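Cleaning and re-sealing a white tub surround – where do I start?

paju_lane
Hi all, long-time reader, first post. We moved into the Edham house in February and the bathroom is white on white on white, which I loved at the viewing and love a good deal less now that I'm the one cleaning it (my husband thinks this is very funny). My trouble is the long ledge along the wall. It collects little dark specks and I can't decide if they're dirt or the start of mildew.

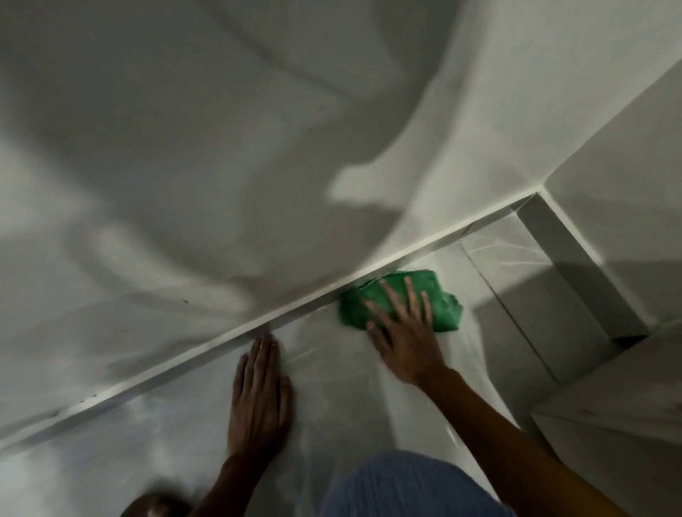

I've been going at it with dish soap and a soft cloth, and the big glossy parts come up fine. The corners are what wear me out. There's a thin dark gap at the bottom of the boxed-in part, down where it meets the step, and I can't get a cloth anywhere near it. Do I caulk over that or leave it be?

Tunar60
Welcome! Try baking soda and a drop of water on an old toothbrush for the specks, leave it 15 minutes, then wipe. If they come off, it was dirt and you can stop worrying. As for the gap, I'd fill it. Water always finds a place like that.

kudar_mom
I'd hold off on the caulk, Tunar. My sister sealed one just like it and trapped the damp behind it, and we had the whole panel off by summer – what a mess that was! Find out what's back there first.

Tunar60
Fair enough, but an open gap lets water in every single day. Dry it out well, then seal it. I've done 2 bathrooms that way and they're both still sound.

Imre Pálfi
I fit bathrooms for a living and I'm somewhere between you both. Let it dry for 96 hours with the door open and nobody bathing, then run a thin bead of bathroom silicone. And please go easy with the baking soda, it can dull a glossy finish if you scrub hard.

kudar_mom
I can live with that, Imre. Four days without a bath in my house, though, good luck to me!

paju_lane
Thank you all so much, you're very kind. I'll do the toothbrush tonight (gently!) and we'll wash at my mother's while the corner dries out. Does the silicone need to be pure white, or will a clear one do?

Imre Pálfi
White, for that room. Clear goes yellow sooner.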